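Keeping a Hand Gripper True: Pads, Pivots and Play

By Periklis Mitsotakis-Vlachou

The gripper that Gerasimos Kourkoulas keeps on his bench at Skiltero has been rebuilt more times than he has cared to write down. It is a two-jaw, parallel-linkage tool with a handle where the robot wrist would normally go. An operator holds it, works the jaws by hand and picks things up, and a camera on the body records each pick. The recordings are later used to teach an arm, fitted with the same jaws, to do the same work.

The tool is simple. Its upkeep is less so. A robot arm with a loose jaw repeats the same error every time, and the error can be measured and removed. A person holding a loose jaw corrects for it by eye without noticing, and the correction goes into the recording. The arm then learns a motion meant for a gripper that is slightly bent.

Skiltero runs its tools in pairs, one for each hand, and services every pair after 366 hours of use. Kourkoulas set the figure himself. An earlier schedule, based on the calendar, had tools coming in with dead pads one month and nothing wrong with them the next.

What wears

The pads go first. They are soft, they are glued or pinned to the inside of each finger, and they do all of the contact work. Denim and canvas polish them. Fleece sheds into them. A glazed pad will still hold a mug or a box, so the operator may not report it, but it slides on thin cotton and the operator begins to squeeze harder.

Harder squeezing loads the linkage. Each jaw hangs from two bars that keep the finger at the same angle through its travel, and the screws at the upper joints serve as pivots. As the pivot holes wear oval, the finger gains a small rocking motion. It shows up first at the tip, where the lever arm is longest.

The third item is the stop that sets full opening. If it creeps, the two jaws no longer reach their widest point together. On the bench the difference is hard to see. On a garment lying flat it is plain, as one tip lands on cloth before the other.

Checking on soft goods

After the bench work, Skiltero checks each tool where it will be used. For the laundry work that means a bed. Kourkoulas prefers a busy bedspread with dark and light clothing on top of it. The camera has to separate a dark folded piece from a printed background, and a plain sheet makes the job too easy.

The first check is made with the jaws at full opening, held over the clothes. Both pads should be in view and should lean inward as mirror images. The operator then lowers the tool toward a gathered or elastic edge. Elastic waistbands are useful for this, as the shirring gives the pads something to catch and shows at once if one side is slipping. 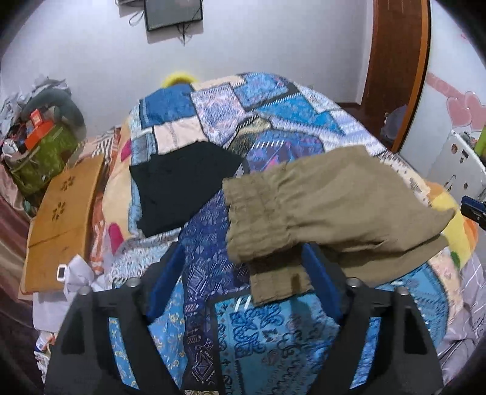 Setting the jaws

The bench procedure takes an experienced technician under an hour per tool. Kourkoulas works in a fixed order and does not skip ahead, as each setting depends on the one before it.

The old pads come off first, and the finger faces are cleaned with alcohol and left to dry. Any ridge of old adhesive is scraped flat with a plastic blade. A steel one will mark the finger, and the mark will lift the edge of the new pad.

Next come the pivots. Each screw is backed out and inspected, and the hole is checked with a plug gauge. If the gauge drops through freely, the bar is replaced. If it drags, the hole is cleaned and the screw goes back with a small drop of low-strength thread locker. The screw is run down until the joint binds, then eased back until the jaw falls under its own weight. Power drivers are not used at this stage. One of them stripped an entire set of bars last May, and the replacements from Rulberg were slow to arrive.

New pads are fitted with the jaws closed on a flat steel spacer, so that the two faces set parallel. They stay clamped overnight. Skiltero has used pads from Sutier and from Tzavaras in the same housing and found both acceptable, but it does not mix them on one tool. The two materials wear at different speeds, and the jaw with the softer pad will start to pull the cloth sideways.

Full opening is set last. The technician opens the jaws against the stop, measures from the centerline to each tip, and adjusts until the two readings agree to within half a millimeter. The stop screw is then marked with a line of paint pen across the head and body. A broken line at the next service means that the stop has moved.

The cycle test

Each rebuilt tool is opened and closed 167 times by hand before it goes back into use. The number came from an old fixture counter that could not be reset to anything rounder, and it stayed. The technician listens for a click at either end of travel. A click on opening usually means a stop screw that has not seated. A click on closing points to a pivot.

Tip position is measured again after the test. If it has shifted, the pivots are done over. Adjusting the stop to hide a shift is not allowed, although Kourkoulas admits that he used to do it.

"You get your number back and you have fixed nothing," he said. "It comes in again with the same play and a nice tidy paint line."

Records

The service log held 1,528 entries when it was copied for this article on 15/06/2019. Most are one line long: tool, hours, pad type, tip reading before, tip reading after. The before reading matters most to the people who handle the recordings. When it falls outside the limit, they go back through the sessions made since the last service and set aside those that depend on fine tip placement, such as picking up a hem or a single sock.

Left-hand and right-hand tools are logged separately. Right-hand tools use pads faster, by some margin, as most operators lead with that hand. Pads are still changed on both at once. A new pad on one side and a worn one on the other feels wrong to the operator, who will favor the new one until it is worn too.

Spare bars, pads and screws are kept in one tray per pair, labeled with the tool numbers. Kourkoulas restocks the trays on the day a part is used.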